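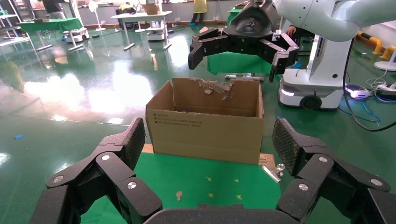
An afternoon with the box people

I had been promised the future of manipulation research and was handed a visitor sticker that wouldn't stick. Open day at the Clokness lab, January 18, 2024, second tour group, the one after lunch.

Our guide was Tyson Chisholm, a doctoral student who has given a large part of his youth to cardboard. The robots at Clokness learn from demonstrations. A person moves the arms through a task, the cameras and joints are recorded, and a network is trained to do the same thing by itself. So far, so familiar. The question Chisholm's group has been working on is what happens when the box is in bad shape.

They use ordinary brown boxes, and the ones in service have been through a lot. The one I spent most of my time looking at had a back panel torn along the top until the corrugated inside showed, and a front rim starting to fray. I have received birthday presents in worse, but not many. It sat at the far edge of a green cloth with four little yellow crosses marked in front of it, and there was a gripper on either side of the conversation, so to speak: one low in front, the other hanging open behind.

The crosses got a question from a man in our group who had clearly been saving one up. Chisholm said they're for putting things back where they were between attempts, and that the interesting result came when people stopped being so careful about it.

The group recorded 1000 demonstrations with fresh boxes placed exactly on the spot. The policy trained on those did very nicely with fresh boxes placed exactly on the spot. Give it a tattered one, turned a bit, and it succeeded in 20 percent of trials. Then Friederike Brandes, who runs the project, had the same number recorded with worn boxes put down any old way. Same network, same training time, 70 percent. The paper calls this "condition diversity." In the hallway they call it the garbage set.

I asked Brandes whether a bigger network would have closed the gap. She said they'd tried, and that it mostly closed the budget.

The catch is wrist cameras. With only the overhead view, the garbage set helped much less, and she doesn't yet know why. Her guess is that a torn edge only matters to a robot that is close enough to see it. They plan to rerun everything in October with plastic crates, which don't tear, and which Chisholm spoke of with real longing.

The coffee was in the next building.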